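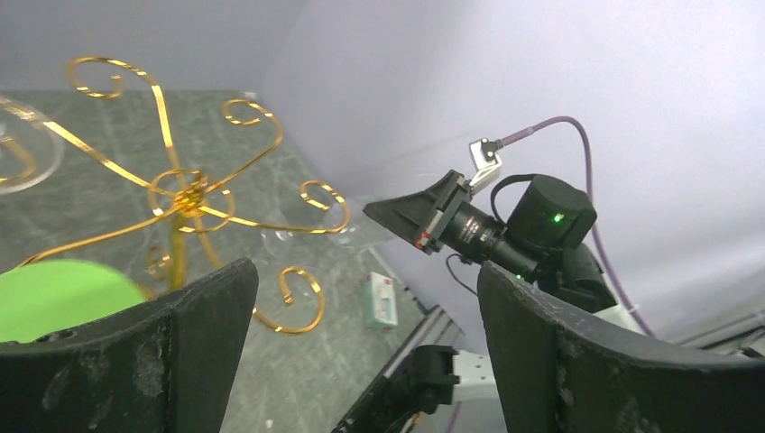 Špela Bošković starts with the fingers. The cell at Rulard has two arms, and the gripper pads on both get scuffed long before they stop working. She wipes them with a damp cloth, checks each one for play and swaps them after 2000 hours.

"Scratches don't bother me," she says. "A loose screw does."

Next come the cables. Each has to follow its arm through a full turn without pulling at the connector, so she runs the joints slowly by hand control and watches the loops. One snagged in July and cost the team 13 days while they waited for a replacement.

The cameras take longest. If a lens has been knocked, even slightly, the arm will close its fingers beside an object instead of on it. Rok Lazarević, who wrote the checking routine, has the arms reach for the same points on the tabletop over 1000 times after any repair. He used to accept an error of 2 millimetres. Now he wants half that.

The rails are left until last. Bošković tightens the brackets, goes round them again with the same key, and writes the date on a card by the door. The latest entry reads 1/11/23.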